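Paid demonstrators wanted — Zikico tabletop data project 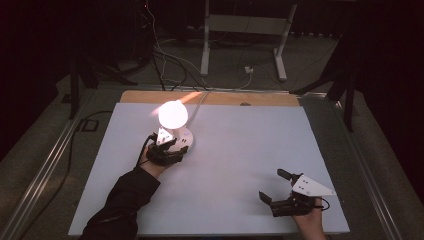 Lamp task, worked with a gripper in each hand.

Zikico is looking for 5 more people to record household tasks for Emby, our learning system for two-handed work. You hold a gripper in each hand and do short jobs at a table: pressing a button, moving a cup, closing a box. We have 3265 recordings so far from 38 people, and the lamp set still needs 466.

Sessions run two hours at our Platen Street site, with a break halfway. Pay is $24 an hour, training included. No technical background is needed. You should be 18 or older, able to stand for most of a session, and comfortable repeating the same task many times. Left-handed people are very welcome — we have too few. If you recorded with us in July, you can apply again.

Write to the Nishimura Room desk with your free hours by 28th September.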